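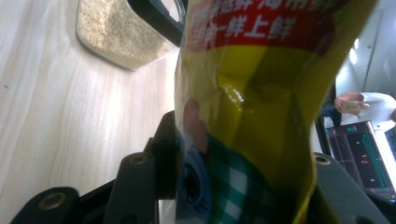 Street traders in Tustdale have won back the right to sell from the pavement without having their stock taken away, and what a result it is! Councillors voted last night to scrap the confiscation rule, which let wardens seize goods on the spot from anyone trading outside the covered market. Under the old rule it made no difference what you had on your stall, whether it was phone chargers, roast nuts or shiny yellow packets with white Chinese characters on a red band. If a warden decided you were in the wrong place, it all went into the van, and getting it back meant a trip to the depot at Codton and a fee that was often more than the goods were worth.

From the new year wardens will have to give a written warning first. A trader who gets one will have five days to move pitch or to appeal, and during that time nothing can be taken. Food that would spoil can't be held at all. The appeal will go to a panel that includes people who have worked a stall themselves, something the traders have been asking for since the rule came in.

The change follows months of patient work by the sellers along Station Parade and the lanes behind it. They held their first proper meeting in June, in the back of a café, and it was packed (people were standing on the stairs). Many had never spoken to each other before, though they had been working the same few streets for years. By the end of the evening they had a name, the Tustdale Pavement Traders, and a list of everything that had been seized from them since the spring.

That list turned out to be the making of the campaign. Hodžić, the law firm on Mill Street, took it on free of charge and wrote to the council about three of the cases. In each one the goods had been taken without a receipt. The council settled all of them before they got to court and agreed to look at the whole policy again.

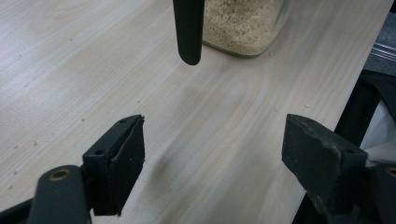
Last night's debate went on far longer than planned, and the public gallery stayed full to the end. Some councillors were worried about prams and wheelchairs getting through on busy afternoons, a fair point, and the traders had come ready for it. They offered to keep a clear strip along the shop fronts and to leave the bus stops alone. That offer is now written into the rules. An attempt to put off the decision until the spring was voted down, and the main vote followed a few minutes later. The cheer could be heard out in the square!

There is still plenty to sort out. The licence fee hasn't been set, and the traders want it to be payable by the month so that newcomers aren't shut out. About eight people are still waiting for goods taken in the summer, and the council says it will write to each of them. The market hall tenants, who pay a good deal more for their stalls, have asked for a meeting of their own.

Other towns are watching too. Rolovby has a confiscation rule worded almost exactly like the old Tustdale one, and sellers there came over by minibus to sit in on the vote. They hope to put their own petition in before Christmas - and they went home with a box of leaflets and a long list of phone numbers.

By Bautista Gallardo
07/11/2018

3 comments | 3 shares

Home | News | Councils | Rights | Your Town | Contact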